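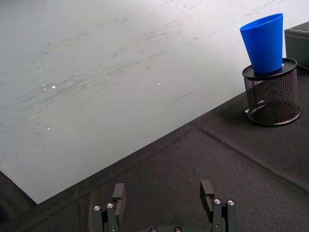

Cup trials stopped at 406, and we think we know why

We were so close to the full 500! The two-armed bench at Dromosdale had been moving plastic cups all through November, and the plan was to close the run before the new grippers from Lemano arrived. Then on trial 331 the right gripper let go of its cup in mid-air. The log said "closed" the whole time. Annick Zacharias put it down to a bad grasp, wiped the cup and carried on.

It happened again at 389, and at 406 the gripper did something worse: it opened, then snapped shut with no command at all. Annick hit the stop button and that was the end of the session. Her hand was well clear, I'm very glad to say, but she'd reached in to straighten a cup only a minute earlier.

Edileuza Teixeira spent the next two afternoons on it and found the cause in the gripper cable. When the wrist turned past a certain angle, the slack went tight and pulled on the plug, and the signal dropped for a moment. The controller took the silence as "no change" and kept reporting the last position it had heard. A lovely bit of detective work, done mostly by turning the wrist by hand and watching a meter.
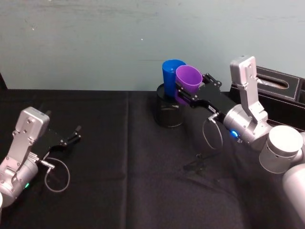
Right gripper with the purple cup, close up to the blue one. The gripper cable hangs in a loop below.

So, changes. Both arms are getting a proper clamp for the plug, and the Cendia controller now halts the arm if the gripper goes quiet, which it should have done from the start (my settings, my fault). Please don't reach over the table unless both arms are stopped, even for a quick nudge of a cup.

Trials 331 to 406 will be run again. If you've seen a gripper report one thing and do another, on any bench, tell Edileuza, however small it seemed. She has the meter out already and would love more to look at.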